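September 18, 2019

So the spare room is still full of computer bits and I'm still not sorry! I spent the whole evening going through the drawer of old parts that Mudassar passed on to me – 42 of them, all jumbled in together, and I've only got 3 I'd call keepers. Processors are my favourites. They're such neat little things, and I do love that shiny metal lid. Hold them by the sides, mind, and keep your thumbs off the underneath (I learned that one back in January, sorry Afshin). 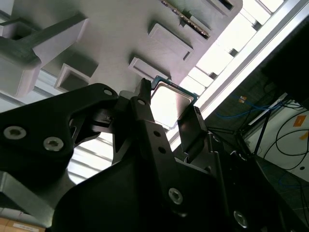

A processor, silver side showing, with the pale pockets behind.

Memory sticks next, once I've found a box for them.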